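Suche Suchbegriff eingeben Los

Greifer, Backen, Reserve: die Beschaffungsliste für das nächste Jahr

21. Dezember 2023, von Ji-hoon Kwon

Der Antrag für die zweite Zelle muss im Februar raus, also habe ich die Liste noch vor den Feiertagen durchgerechnet.
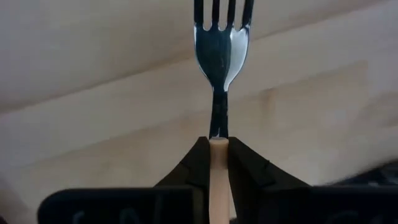
Steinbach schrieb mir zum letzten Beitrag, der Greifer sei bei solchen Projekten fast immer der kleinste Posten und trotzdem der, über den am längsten diskutiert werde; wer sparen wolle, solle beim Arm anfangen. Das mag für Neubauten stimmen. Bei mir steht der Arm schon, und diskutiert wird über alles, was hinter dem Flansch kommt.

Zum Stand: Die erste Zelle arbeitet mit einem Parallelgreifer, zwei Fingern und einer kleinen Kamera am Handgelenk. Aufgabe ist das Handhaben von Besteck, derzeit Gabeln. Direktes Greifen am Stiel ist mit den Standardfingern heikel. Der Stiel ist schmal, glatt und je nach Modell unterschiedlich dick, und schon eine kleine Verdrehung um die Längsachse verschiebt die Zinken so weit, dass die nachfolgende Position nicht mehr passt. Darum habe ich die Versuche auf einen runden, hellen Stab in Verlängerung des Stiels umgestellt. Die Finger klemmen den Stab, die Gabel steht senkrecht darüber, Zinken nach oben. Der Greifpunkt bleibt damit konstant, egal welches Besteckteil am anderen Ende sitzt.

Für die Planung heißt das, dass ich zwei Wege getrennt kalkulieren muss.

Variante A: Stab als Adapter beibehalten, Standardfinger beibehalten, dafür ein Satz Adapter je Besteckart und eine Ablage mit definierter Winkellage. Angebot von Okbridge für Greifer, Fingersatz und Ablage: 2834 Euro netto. Die Adapter sind darin nicht enthalten, die fertige ich selbst.

Variante B: Formfinger, auf den Stiel abgestimmt, ohne Adapter. Angebot von Hamuddale für denselben Hubbereich: 3164 Euro netto, inklusive eines zweiten Fingersatzes. Lieferzeit laut Angebot 8 Wochen. Okbridge nennt keine Lieferzeit, nur »nach Auftragseingang«, was ich als Planungsgröße nicht verwenden kann und zurückgefragt habe.

Die Differenz von 330 Euro ist kleiner, als ich erwartet hatte, und sie sagt wenig aus. In A fehlt meine Arbeitszeit für die Adapter. In B fehlt der Aufwand bei jedem Wechsel der Besteckserie, denn dann sind neue Finger fällig. Wer intern nur die Nettosumme vergleicht, wird A nehmen, und beim dritten Serienwechsel hat niemand mehr die Rechnung zur Hand.

Ein technischer Punkt, der in keinem der beiden Angebote vorkommt: Edelstahl spiegelt. Im Bild der Handgelenkkamera nimmt der Gabelkopf auf einer Seite die schwarzen Teile der Umgebung auf und wird fast so dunkel wie der Greifer selbst, auf der anderen Seite liegt ein heller Glanzstreifen. Für eine einfache Schwellwertbildung ist das ungünstig. Der helle, matte Stab verhält sich dagegen brav, und vor hellem Hintergrund bleibt wenigstens die Kontur der Zinken sauber. Ich plane deshalb einen Posten »diffuse Beleuchtung« ein — vorerst ohne Betrag, weil ich erst mit einer geliehenen Flächenleuchte messen will. Schwarze Finger würde ich bei Neubestellung gegen graue tauschen, falls das ohne Aufpreis geht.

Verschleißteile: Fingerauflagen je Zelle 2 Sätze pro Jahr. Kamerakabel je Zelle eines auf Vorrat, das ist nach meiner Erfahrung das Teil, das zuerst ausfällt, und zwar immer an der Zugentlastung am Handgelenk. Bisher lief das unter Kleinmaterial. Ab dem neuen Jahr bekommt es eine eigene Zeile.

Nicht auf der Liste steht die Steuerungssoftware von Zunanlow. Die Testlizenz reicht für die jetzigen Versuche, und solange das Format der Greifprotokolle nicht offengelegt ist, möchte ich dort keine Jahreslizenz binden. Sollte sich das bis zur Antragsfrist ändern, kommt sie als optionaler Posten ans Ende.

Meine Tendenz ist im Moment A, mit einer Reserve für einen einzelnen Formfingersatz zum Vergleich. Offen sind noch die Lieferzeit von Okbridge, der Preis grauer Finger und die Frage, ob der Adapterstab am Übergang zum Stiel eine mechanische Sicherung gegen Verdrehen braucht. Für Letzteres habe ich zwei Entwürfe, einer mit Nut, einer mit Klemmschraube. Die Nut wäre billiger, passt aber nur für eine Stielform.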